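Gitau Owino

The phrase "social contract" gets used in this country mostly when somebody wants something. A mayor brings it up before a tax vote. A company brings it up when it would like to be trusted. I hear it so often that I went back to read the people who made it famous, and what struck me is how little they agreed on what had been signed.

Hobbes thought we gave up almost everything in exchange for not being killed. Locke thought we gave up very little and could take it back if the other side cheated. Rousseau thought we handed ourselves over to each other. These are three different deals, and most arguments about government are between people who believe they live under different ones.
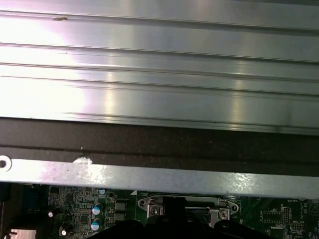 Metal fins, close up.

I grew up in Treltemton, a town that had a small version of this argument every spring. The question was the river road. It flooded, and the people who lived along it wanted the rest of the town to pay for raising it. The people up the hill said the river families had bought cheap land and knew why it was cheap. Both sides said they were being fair.

The vote, the year I was old enough to follow it, failed by 292. My father voted against it, and he drove a neighbor to work for most of that April when the road was under water. I asked him how those two things fit together. He said one was what he owed the man and the other was what he owed the town, and he did not think they were the same debt.

I have spent a good part of my working life on that answer. Locke would have liked it. A philosopher closer to Rousseau would say my father had it backward, that a favor can be withdrawn at any time and the neighbor needed something he could count on. A ride depends on the driver's mood. A road does not.
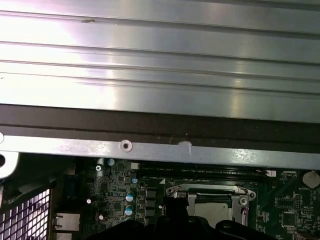

Light across ribbed metal.

Durable help requires rules, and rules require somebody to decide who has earned it. That is the part liberals tend to skip. The part conservatives tend to skip is that private kindness goes first to people we know. My father drove a man he liked. Farther down the river road there was a family that had quarreled with most of the town, and I do not remember anyone driving them.

Magesa, the next town over, raised its own low road with a special charge on every household. People complained for two years and then stopped. I don't take that as proof the charge was just. People get used to unjust things too. But it does suggest that consent is often something we give afterward, by staying and paying, which is close to what Locke meant by tacit consent and close to what Hume thought was wrong with it. Hume compared it to telling a man carried aboard a ship asleep that he is free to leave the captain's authority by jumping overboard.

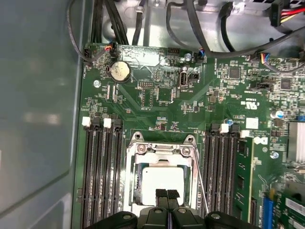 Vol. 3, No. 2

Hume's complaint is still the best one. Most of us never chose where we were born, and moving costs money. To say that a family on the river road agreed to the terms by not leaving is to treat being stuck as a signature.

Still, I would not throw the idea out. If the contract is a poor account of history, it may be a decent test. Ask whether the arrangement is one you could defend to the person who gets the least from it, face to face, without changing the subject. The hill would have had trouble with that in Treltemton. So would the river families, if they had been asked what they would pay toward a problem on the hill.

The road was finally raised in a June long after I had moved away, with state money, which meant the two sides never had to settle it between them.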